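We use cookies to remember your settings and to count visits to this site. By continuing to browse you agree to our use of cookies. Accept | Manage preferences

About the Durnidton School of Household Studies

The Durnidton School of Household Studies is an independent, nonprofit school for adults who wish to learn the skills of running a home. It offers day and evening instruction in cooking, cleaning, laundry, mending, household budgeting and basic home repair. The School is open to all residents of Durnidton and the surrounding towns who have reached the age of eighteen. No earlier coursework is required for admission.

Our History

The School began as a set of evening cooking classes held in a former feed store on Yeo Street. Enrollment grew steadily, and the classes were later joined by courses in sewing and household accounts. When the feed store was sold, the School moved to its present building, Prinley Hall, which had served for many years as the town's telephone exchange. The switch room on the second floor is now the sewing room, and the original tall windows have been kept.

The School was chartered under its current name after the move. It remains governed by a board of eight trustees, who serve terms of six years and receive no pay.

Our Programs

The School awards two certificates. The Certificate in Home Management is completed over two terms and covers meal planning, food storage, kitchen care, laundry and the keeping of household records. The Certificate in Domestic Service is intended for students seeking paid work in private homes, small inns and care residences. It includes a supervised placement with a local employer.

Short courses are also offered throughout the year. Recent subjects have included canning, stain removal, reading a utility bill and cooking for one. Short courses do not lead to a certificate, although hours may be applied toward one with the approval of the program office.

In the last school year, 747 students were enrolled across all programs. Classes are kept small so that each student has time to practice under the eye of an instructor. Students work with ordinary household goods of the kind found in most homes, such as a wire basket or a scrubbing pad. 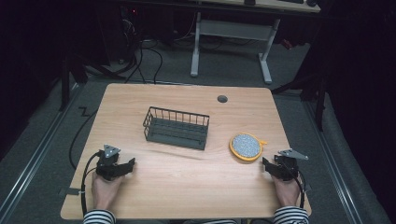 Our Mission

The School holds that the work of a household is skilled work and should be taught with the same care as any trade. We seek to give students practical knowledge they can use at once, and to do so at a price that working families can afford.

Tuition and Assistance

Tuition is set each spring by the trustees and is published in the course catalog. The Sollanar Fund, established by a gift from a former student, provides grants of up to $500 per term to students who show financial need. Applications for the fall term are accepted until the end of August, and classes begin in September.

Visiting the School

Prinley Hall is open to visitors during office hours, from 9:00 a.m. to 4:00 p.m. when classes are in session. The main entrance is on the north side of the building, and a ramp is available at the side door. Groups are asked to write to the program office before arriving.

Recent Items

Fall course catalog now available
Sollanar Fund: how to apply
Evening mending class adds a second section
Parking changes near Prinley Hall
Employers: host a placement student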